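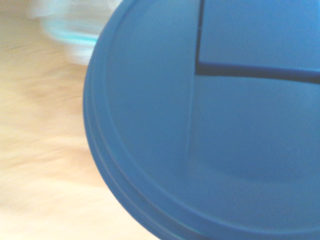

The revised guidance on shared drinking containers at Kosolside takes effect with the new term, and residents of all nine floors are asked to read it before signing the kitchen agreement. It replaces the single line in the old house rules, which stated only that pitchers were to be "kept clean." Most of the complaints received in November concerned lids, and it is easy to understand the difficulty. A lid with raised ridges running along the rim, such as the blue one at the top of this post, has narrow grooves between them, and a quick pass with a sponge does not reach into grooves of that kind. The guidance therefore treats the lid as a separate item, to be washed separately and dried separately.

Posted by Ildikó Simon, Residence Office
Thread: Shared pitchers and cold drinks – revised guidance
Jan 6, 2024

1. Daily washing

Any pitcher used for water, iced tea or juice is to be emptied at the end of the day and washed in hot water with ordinary dish soap. The lid is to be removed first. A small brush has been placed at each sink for rims and spouts and is to be used for no other purpose. Residents who prefer the dishwasher may use it, provided that the container carries a dishwasher mark. If there is no mark, wash it by hand.

2. Drying and storage

Containers are to be dried upside down on the rack with the lid beside them. A lid placed on a wet pitcher holds moisture inside, and the smell that follows has been the subject of more messages to this office than any other kitchen matter. Once dry, the pitcher may stand on the counter with its lid on. Clear plastic is preferred for all new purchases, as residue shows through the wall and can be dealt with promptly.

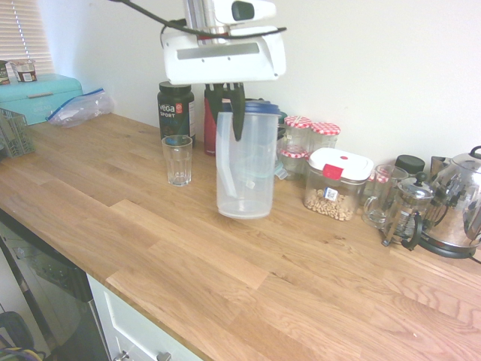

3. Refrigerator time limits

Brewed tea and fruit drinks may be kept for one night. Plain water may be kept for two. Anything containing milk is to be removed after the meal at which it was served. Each container must carry a name and a day of the week on removable tape. Unlabeled drinks will be poured out during the morning check, and the container will be washed and returned to the shelf.

4. Countertops

Wood surfaces are to be wiped dry after any spill. The Flastberg wing has butcher-block counters, which were oiled last year by Szűcs, and the firm has asked that no bleach be used on them. Please set wet pitchers on the rack and leave the wood clear of standing water.

Comments on the above are welcome in this thread.

Reply from corridor_six

I thank the office for setting this out in writing. I support sections 1 and 2 without reservation. I must, however, object to section 3 as drafted. A one-night limit on brewed tea is stricter than what most households practice, and I am not aware of any incident at Kosolside that would call for it. Tea brewed with boiling water and chilled promptly will keep for longer than one night in a cold refrigerator. If the concern is that residents leave it for a week, the rule should speak to the week.

Reply from h_lindqvarn

I disagree with the previous post. The refrigerators on the lower floors are opened constantly between five and eight in the evening, and I do not believe they hold their temperature during those hours. A short limit is easy to remember. I would also point out that a resident who has made more tea than can be finished by the next day has simply made too much tea.

I do have a question regarding labels. Tape does not stick to a cold pitcher that has begun to sweat. May residents write on the lid with a washable marker instead?

Reply from Ildikó Simon

Washable marker is acceptable on lids, provided it is cleaned off at each washing. The wording in section 3 will be changed to "removable tape or washable marker."

Regarding the time limit, the office chose one night for the sake of a single rule across all floors. It was not written in response to illness. The point raised by corridor_six is noted and will be considered when the guidance is next reviewed.

Reply from eastlanding

I should like to raise the matter of replacement costs. Under the present arrangement, a cracked pitcher is charged in equal shares to the floor, and last term my floor paid for an Amater model at 40 dollars when an ordinary one would have served. May I ask that the guidance include a price limit, and that it specify a shape? Tall, narrow pitchers cannot be cleaned to the bottom by anyone with a normal hand. A wide mouth and a handle molded to the side are sufficient for our purposes. I see no need for infuser inserts, measuring bands or locking caps, all of which add parts that must be washed and are then lost.

Reply from corridor_six

I second the price limit. I do not second the removal of infusers. Several residents use them daily and wash them properly, and a rule should not be written for the least careful person on the floor. A resident who wishes to own an infuser may buy one and keep it in his or her own cupboard, as has always been permitted under paragraph 117 of the residence agreement.

Reply from h_lindqvarn

Personal items are a separate question and I have no objection there. For shared ones I agree with eastlanding. I would add that spare lids ought to be ordered at the same time as the pitchers. My floor has thrown out perfectly sound containers for lack of a lid, and the supplier no longer sells the lid alone. A clear body and a dark blue lid would suit very well, as a colored lid is harder to mislay among the other plastics in the drawer.

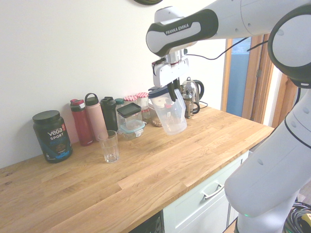 Ildikó Simon replied that the office would accept a limit of 60 dollars for a set of two pitchers with spare lids, and that any floor wishing to spend more could do so from its own fund with the agreement of its residents. Infusers will not be bought with shared money. Existing ones may remain in use until they break.

Reply from eastlanding

That is acceptable to my floor. I would ask that the figure be written into the guidance itself, as informal understandings have a way of being forgotten over the summer.

Reply from corridor_six

I accept the figure. I maintain my objection to the one-night limit and ask that it be recorded as such. I will submit proposed wording for two nights, applying to tea without fruit or sugar, before the review.

Reply from Ildikó Simon

Both points are recorded. The amended text will be posted beside each refrigerator, and signed kitchen agreements may be left at the front desk during regular hours.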